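Small Whiteboards and How We Keep Them

Home > Gallery > Desk and Classroom > Small Whiteboards

Posted June 14, 2024 by Gil-soo Song

This page of the Irnach gallery is for the hand-size whiteboards: the kind with a rounded border that you can lay flat on a table, write on, wipe, and put back on the shelf. We lend them from Room 228 at the Skallwood building, along with markers and erasers. The page covers writing on the boards, wiping them, and what to do when the ink won't come off. Wall boards have their own page.

The boards on loan are 12 inches wide on the long side. They are light and thin and they stack well if you put a sheet of paper between them. The border gets chipped at the corners after a few years. A chipped border doesn't matter for writing, so we leave those boards in the stack.

Blue is the marker color we give out first. Black is fine too. Red and green are in the drawer, but they leave more behind on an older board, and people tend to ask for them only when they are drawing a chart. Please put the caps back on until they click. We lost most of a box in February to caps that were resting on the tip and not pushed down.

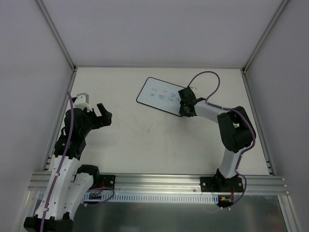
Wiping a small board is different from wiping one on a wall. A wall board stays put. A small board on a smooth table will slide away from you as soon as you press, so hold down one end with one hand and wipe from that end outward with the other. Go in one direction, lift, and come back to the start. Scrubbing back and forth spreads the ink into a blue haze that you then have to clean off separately.

If the board still creeps, put a damp paper towel under it, folded once. A rubber shelf liner works as well and there is a roll of it on the windowsill. Cut off what you need.

Fresh marks come off dry. Marks left overnight usually do too, with a second pass. Anything older than that may need the spray. Spray the cloth and not the board, because liquid that gets in under the border stays there and the face starts to lift along that side. Two of our oldest boards have this problem on the bottom edge. They still work and are marked on the back with tape.

For ink that has been on for weeks, write over it with a fresh marker and wipe right away. The new ink loosens the old. Do a short stretch at a time. If you cover the whole board at once, the first part dries before you get to it and you are back where you began.

Permanent marker happens. The same method works on most of it, though it can take several rounds. Bring the board to the desk if it doesn't clear and we will try alcohol. Please don't use kitchen scouring pads or the powder cleaner from under the sink. They take the shine off the face, and after that every mark sinks in and leaves a shadow.

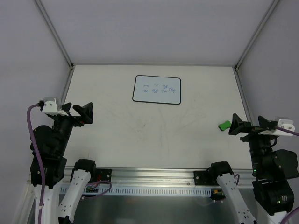
Whiteboard with a thin black border and blue writing in four groups. Green eraser or sponge at right.

Notes on erasers

We keep felt erasers, foam erasers, and plain cloths. Each type picks up ink well when it is clean and badly when it is full. A full eraser leaves gray or blue streaks, and people often take that for a fault in the board. Knock felt erasers against the inside of the trash can. Foam ones can be rinsed under the tap, squeezed, and left on the rack until the next day. A wet eraser on a dry-erase board makes runny marks, so take another one from the bin if yours hasn't dried.

A cloth is best for corners. The rounded part of the border catches a thin line of ink that an eraser rides over. Fold the cloth over a fingertip and run it around the inside edge once at the end.

Erasers wear faster than boards. We buy them in packs of 4 and replace them when the wiping side is worn smooth. Old ones go to the paint area, where they are used for chalk and charcoal.

Notes on writing small

A board this size holds less than people expect. Short lines in columns are easier to read back than one long sentence that shrinks as it gets near the border. If other people need to read it from across a table, use the chisel tip and leave space between the lines. The fine tip is good for lists you will read yourself. Its ink is thin and dries quickly, and it wipes off cleanly more often than the wide one.

If you want to keep what is on the board, copy it down before you stack it. The paper between boards protects the face from scratches and does nothing for the ink.

Table tops

White tables pick up marks of their own. Sliding the boards leaves faint gray scuffs, mostly from the border and from grit on the underside. Wipe the back of the board before you set it down and lift it when you want to move it. Scuffs on our tables come off with a melamine sponge and plain water. Scratches don't, and we live with those.

Ink on the table should be wiped with the same spray we use on the boards. Test a corner first if the table belongs to someone else.

Storage and loans

There are 96 small boards in the Skallwood cabinet, on the two middle shelves. Boards go in face up. Markers are stored lying flat in the drawer underneath. If they stand tip up for a week they write pale until they have been laid down for a while.

You can borrow a board, one marker, and one eraser without signing. For a class set, write your name and the return date on the sheet inside the cabinet door. Sets should come back wiped. If you run out of time, leave them on the cart with the writing still on and tell whoever is at the desk, so they don't go on the shelf that way.

The Skavwood branch has its own boards with a plain edge and no border. They are a little thicker and don't fit our shelves. If one turns up here, put it on the cart for the Skavwood run.

Questions about loans go to Ma at the front desk. Corrections to this page go to me.

Next in this gallery: Clipboards and Folders
Previous: Rulers and Straightedges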